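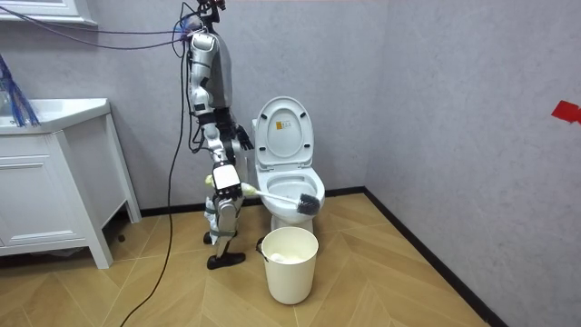 The bowl comes before everything else in the small bathroom at Oter, and I'll go to my grave defending that order. I know plenty of you like to start with the sink (it's quicker and it feels like progress!) but then you end up dripping bowl cleaner on a floor you've already mopped. So lid up first, all the way back until it rests against the tank, then the brush goes in at the front rim and you work toward the back from there. A long-handled brush like this one lets you stand off to the side and lean in a little, which my back appreciates more every year. If you've moved over from the old handbook, this section replaces the one called "Toilets, general," and you can throw that one out.

4.1 What to get out of the closet

I keep everything for this room on the bottom shelf so you aren't hunting through the paint cans. You need:

- the toilet brush
- the small bucket with the handle
- a cleaning sponge that you use for the bowl and for nothing else, ever
- a couple of rags, old T-shirts are great
- the Zestow bowl gel (the squeeze bottle with the bent neck)
- dish soap
- rubber gloves

Note: Pusa, where we order the gel now, sends it by the case, and the refill jugs look an awful lot like the laundry stuff. I write BOWL on the cap with a marker. Please do the same if you open a new one.

4.2 Setting up

1. Open the window, or run the fan if it's too cold for that. In January I crack the window an inch and leave my coat on.

2. Take out the bath mat and hang it over the tub in the other bathroom. Shake it outside later.

3. Move the wastebasket if it's in your way. I like it close by for dumping rags and paper, but it tends to creep right up against the toilet and then you're kicking it the whole time.

4. Put about an inch of warm water and a squirt of dish soap in the bucket and set it on the floor on whichever side you'll be holding the brush. I'm right-handed, so mine goes on the right.

5. Gloves on. Check them for holes first. I skipped that once and my hand smelled like fake lemon through two meals.

CAUTION: No bleach in this bucket, and no bleach in the bowl on the same day as the gel. Bleach and acid bowl cleaners make a gas that can really hurt you. If you don't know what somebody put in there before you, flush twice and start with plain soap and water.

4.3 Doing the bowl

1. Flush once with the lid down, then raise the lid and the seat together.

2. Squeeze the gel up under the rim and go all the way around in one pass. You don't need a lot. Going around twice just wastes it, and it makes the bowl foam up so you can't see what you're doing.

3. Walk away for 20 minutes. Set a timer! This is the step people cheat on, me included, and it's the step that does most of the work. Go do the mirror or fold something.

4. Brush under the rim first, with the bristles turned up. Small strokes, about a hand's width at a time — big swishy circles look busy and miss the underside completely.

5. Then the walls, then down into the drain, pushing the brush in and out a few times.

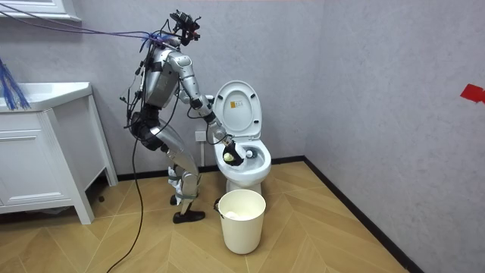
6. Anything the brush leaves behind gets the sponge. Usually that's the ring at the waterline, or a streak below one of the rim holes. Press flat and rub in one direction. I lean my free hand on my knee for this part. Don't use the green scratchy side of a kitchen sponge on porcelain, and don't use those pumice sticks either unless you've talked to me first. They do work on hard water, but if you let one go dry it can leave marks that hold dirt forever after.

7. Flush with the brush still in the bowl so the clean water runs through the bristles.

Note: The old toilet upstairs is a Cloutier and it needs the flush lever held down for a slow count of three. The small bathroom doesn't. If you hold that one down you'll only run the water longer.

4.4 Getting the brush from bowl to bucket

I've given this its own heading because it's where the floor gets ruined. A full brush head holds a surprising amount of water and it lets go of all of it the second you swing it over the floor.

1. After the flush, hold the brush above the water and tap it lightly on the inside of the bowl. Wait a bit. Tap it again.

2. Slide the bucket right up to the front of the bowl so there's hardly any gap between them.

3. Bring the brush across low, bristles down, and set the head inside the bucket. Swish it in the soapy water and press it against the side.

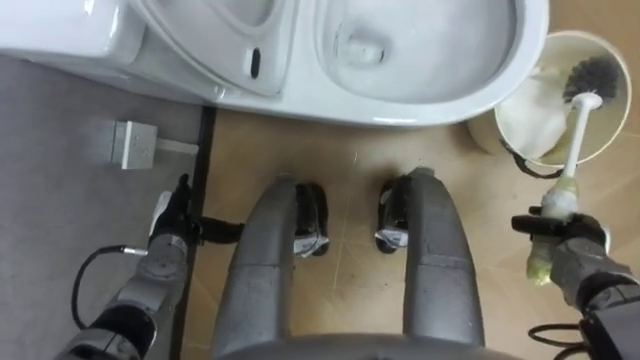
Fig. 4-3. Bucket up close to the bowl, brush head against the inside of the bucket.

4. Pour the bucket into the toilet and flush again. Take out any rag or paper first. I've fished a rag out of that drain with a coat hanger and I don't care to repeat it.

5. Lay the brush handle across the rim, lower the seat on top of it, and let the head drip over the bowl. Give it as long as you can. A brush that goes back into its holder soaking wet grows a little swamp at the bottom, and then you've got a smell you'll chase around the room for a week.

4.5 Seat, lid and outside

Work from cleaner to dirtier with one rag, then drop that rag in the wash and take a new one for the floor. My order is flush lever, tank top, top of the lid, underside of the lid, top of the seat, underside of the seat, rim, outside of the bowl, base.

The hinges want an old toothbrush. So does the line where the base meets the floor, especially around the back, where you really have to get down on your knees and look.

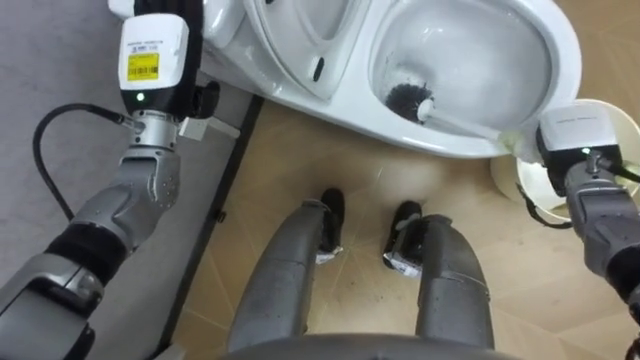 If the seat shifts when you wipe it, tighten it now while you're down there. The nuts are underneath, behind the bowl. Finger tight and then another quarter turn is plenty. I cracked one by getting enthusiastic with a wrench.

CAUTION: Go easy on sprays along the back wall, and never spray toward an outlet. Put the cleaner on the rag and wipe with that.

4.6 How often

Once a week for the whole routine, plus a fast brush and flush midweek if we've got guests. If you keep up with it, the sponge step gets very short. If you let it go for a month (I have, no judgment) do the gel twice, with a flush in between, before you start scrubbing hard.

Replace the brush when the bristles splay out sideways. Replace the sponge whenever you catch yourself wondering about it.

Next: 4.7 Sink and faucet

Posted in: House Handbook > Bathrooms
Updated 2026-02-19
1,433 views | 20 shares | 3 comments

Amrit Ouellet
Does the gel have to be Zestow? We've got a different one at our place and it's a lot runnier, it slides right down before I get around the rim.

Reply from author
Any gel you like, just read the label for how long it's supposed to sit. For the runny ones I tuck strips of toilet paper up under the rim and squirt onto those. Looks ridiculous, works fine.

tubandtile
The brush under the seat trick!! I've been propping mine in the shower like an animal. Do you do anything about the puddle that collects in the holder? Mine has no drain and I end up tipping it out every couple of days.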